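Handling of sharp utensils by robot arms

Handling of sharp utensils is a part of good practice for robot arms which work with household objects. It covers knives, scissors, peelers and forks, and it describes how such objects are selected, stored, gripped, moved and put away. The subject is treated in general safety rules for robots only in a short way, because these rules mostly speak about the arm itself and about the tool that is fixed to it. A table knife picked up from a drawer is not a fixed tool. It becomes part of the moving system for a short time, and the assessment of the risk has to include it.

Background

In industrial use, the sharp part of a robot system is normally known in advance. A cutting cell has one blade, one holder and one guard, and people stay outside while the arm moves. Household tasks are different in three points. The object is loose, the grip can change from one attempt to the next, and a person often works near the table to put things back in their places. For this reason many laboratories keep their own written rules beside the general ones.

One set of such rules is the Skelta guideline, which was first written by Ingegerd Isaksson for a group of kitchen projects and was later extended by Mahnaz Najafi. It has 44 clauses in 4 parts: objects, workplace, motion and people. The first version came out in January and had only the parts on objects and on workplace. The Cinton laboratory uses a shorter text with much of the same content, but with stricter words on training of staff.

Terms

The guideline uses a small number of fixed terms. "Edge" means any side of an object that can cut, also when it is only serrated. "Point" means an end that can pierce, so the tines of a fork are counted as points. "Free length" is the part of the object that stands out from the fingers. "Carry" is every motion between the closing of the fingers and their opening, and the word "rest" is used for any place where an object may lie without being held.

Choice of objects

The mildest object that still allows the task should be chosen. A table knife with a round end is preferred to a knife with a point, and a blunt training blade is preferred to a sharpened one. If the task cannot be done with a mild object, the reason is written in the task sheet. A serrated edge is treated as sharp in all cases, even if it feels dull to the hand, as small teeth can catch skin or a cable cover when they are pulled over it.

Forks are often forgotten in this step. The guideline asks that they are entered in the same list as knives – with the number of points and the total length.

Workplace

Utensils should lie in a drawer, in a tray or on a rest, and not directly at the front edge of the table. A drawer is opened fully before the arm goes into it, so that the fingers and the utensil do not touch the front panel on the way out. Light-colored drawer floors are recommended, but a shiny utensil on a white ground can be difficult for a camera, and the light should be tested from more than one side.

Cables of the gripper and of the wrist camera need enough slack for the whole motion. At the same time they must not hang so low that a blade can reach them. Two distances are therefore checked before work: cable to edge with the arm at its highest position, and the same with the arm turned fully to each side.
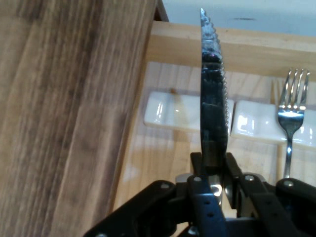
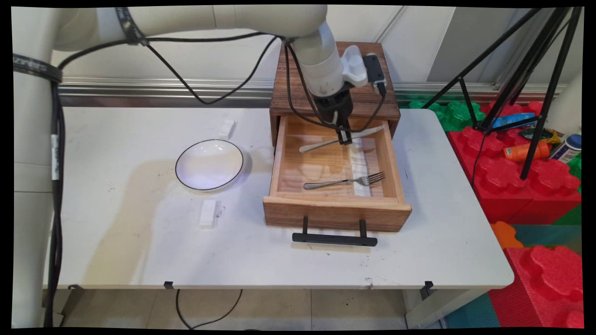 Cutlery work with a two-finger gripper. First picture: a serrated blade held with the tip up, beside a fork. Second picture: the gripper above a knife in an open drawer.

Gripping

A knife should be taken by the handle where the shape of the handle and the fingers permit it. The guideline accepts a grip close to the base of the blade, under the condition that the pads of the fingers are inspected after the session. Cuts in soft pads are a common finding, and a pad with a cut may let the object turn during the next carry.

Gripping force is set by test and not by feeling. The usual method is to hold the object, to pull at the handle end with a small spring scale, and to raise the force until the object does not slide. Very high force is also a fault. A thin handle can jump out of the fingers when it is pressed at a round place.

Carrying

The direction of the point is the most discussed question. Three directions are possible, and each has its supporters:

Point down. The risk for the face and hands of a standing person is small, but the point can hit the table if the height is wrong.

Point up. The table is safe and the camera at the wrist can see the full blade. The carry must then be slow, and no person may lean over the table.

Point to the side. This is permitted only when the side is closed by a wall or a screen.

Isaksson preferred the first direction. In the present text all three are allowed, and the operator must name the chosen one before the work begins. The speed limit is the same for all of them and is measured at the free end of the utensil, not at the wrist. This detail matters with long knives, as a quick turn of the wrist moves the tip much faster than the fingers.

People near the table

One person has the stop button in the hand and does no other work. A second person may arrange the objects, but only when the arm is stopped and the fingers are empty. Objects are never taken from the fingers by hand. If the arm stops while it holds a knife, a tray is put below, the fingers are opened by command, and the knife is picked up after the arm is moved away.

The Cinton text adds that new staff train with wooden spoons until they have finished about 2 full sessions without correction. Skelta has no such clause.

Criticism

Some users find the clauses on forks too strict for simple table setting. Najafi has answered that most entries in the Skelta log of small injuries came from the resetting of objects between attempts, and that the tines of forks were named there as often as knives. The question of how to treat broken ceramic pieces, which are also sharp, is left open in the present version.

See also

Gripper pad inspection
Risk assessment for held objects
Stop button duty
Tool center point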